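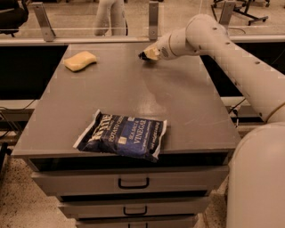
Hi all, picking up the budget thread before Friday, when I have to hand my numbers in for the March round. I've been going back and forth on what we really need to buy for the second bench, and my list keeps getting shorter (good!). The arm we can share. The bench I'd copy exactly: one of those gray metal cabinets with the drawers underneath, because a chip bag and a sponge take up hardly any of the top and you still want somewhere to stash the rest of your test items. The one thing I'd change is the surface. Ours has a satin finish and the overhead light leaves a big pale glare right across the middle, so I'd like a matte mat on the new one from day one.

Somebody on the list wrote:

> Do we have a real price for the cabinet yet? The Grutelholm
> catalog has two that look identical to me, the 500 and the
> 501, and I can't tell what the extra digit buys you. Also,
> are we paying for new fingers out of this round or the next
> one? I'd hate to have a bench and nothing to grip with.

I called Grutelholm about that! The 501 has locking drawers and the 500 doesn't, and otherwise they are the same cabinet. I vote for the 500. Their quote is $2498 delivered, and Hodetside came in at over $3000 for something with fewer drawers, so that was an easy one to cross off.

Fingers: this round, please. Seo sells a spare set for $89 and I'd put two sets on the order. Soft, crinkly bags are most of what we want to run this spring, and I don't want to be stuck waiting on shipping if a tip wears down.

Still open on my side:

- clear partition for the new bench, same height as the old one or taller?
- cable trays (I'm tired of wires hanging down behind everything)
- whether Flekness will take the old wooden table off our hands, or if we have to haul it ourselves

If you have opinions on the partition, send them to the list by Friday noon. After that I'm going with the same height and ordering it along with the cabinet.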